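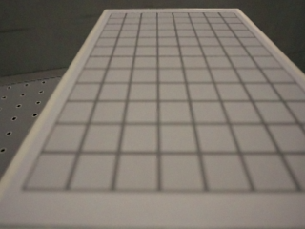 Someone wrote in under the last post that learning a game at forty-odd is a waste of an evening, because the kids who started at six will always flatten you, so why bother. Fair enough. They will. I was flattened four times last week by what I strongly suspect was a child.

Still bothering though.

So, quick update as promised, typing this with the dinner on. I've been at it since August. Started on the train, little app on the phone, five games a day max because otherwise I miss my stop (missed it anyway, twice, ended up in the car park at the end of the line eating crisps). The rating started at 900 or so they told me and then dropped by 100 before I'd worked out where the settings were. Then another 100. Then I stopped looking.

Things I've picked up. Not advice, I'm in no position.

Slow games are better than fast ones. Obvious to everybody else. I played nothing but quick ones for weeks because they fit between other stuff, and all I learned was how to panic. Now it's one long game in the evening, kettle on, phone in the other room. I lose those as well but I know why I lost.

Write it down. I use a cheap notebook, the squared sort, a page a game. Half of it is unreadable. There's a page that just says "WHY THE BISHOP" and I haven't a clue which bishop or what it had done.

Don't learn openings. Or learn one. I learned six moves of one opening off a video and people never play the right thing back, they play some rubbish on move three and then I'm on my own, sitting there feeling cheated. Dropped it. Now I just try to get the pieces out and the king tucked away, which is what the book said on page one and I skipped page one.

The book, by the way, is from Quintana, the second-hand place behind the station. Whole shelf of them. Somebody's been through mine in pencil and argued with the author all the way, "no", "NO", "surely rook". Best bit of the book if I'm truthful. The pencil person gives up in chapter nine, so I've got that to look foward to.

Also went to a club. Did say I would. It meets upstairs at the Kekow, the café with the terrible stairs, half seven till they want to lock up. I stood outside for a good ten minutes pretending to read the menu. Then in. Very quiet, lots of coats on chairs. Lost my first game before my tea had cooled down, and the man across from me set the pieces up again without a word and off we went. Lost that too. Then he showed me the place where it went wrong, and it wasn't where I thought at all, it was miles earlier, some little pawn push I'd made because I couldn't think of anything else to do.

That's been the big one for me. Moves made because I couldn't think of anything else to do. I do it in the rest of life too, I reply to emails like that. I bought a blender like that.

What else. Puzzles. Do them, a few each morning, before the news. They're dull for a fortnight and then one night you spot the fork in a real game and nearly fall off the sofa. I did shout. The dog left the room.

I don't like losing, should say that. People keep telling me it's only a game and to enjoy the learning. I don't enjoy the learning when I've just given away a queen. I go and wipe down the worktops. Then I come back and look at it, and usualy by then it's a bit funny.

Haven't answered the comment properly have I. Why bother. Well, it's an hour where I'm not thinking about work or the boiler. My head feels used afterwards, like legs do after a hill. And there's a chap at the club well into his eighties who lost on the night I went, badly, and he was back in his seat asking who was next before they'd written the score up. I'd like to be that.

A few of you asked about playing me. Yes! But slow games only, a day a move, and don't be nice about it. Leave a username below. I'm usually on after nine.

Rice is boiling over, got to go. The allotment post is still coming, the beans were a disaster.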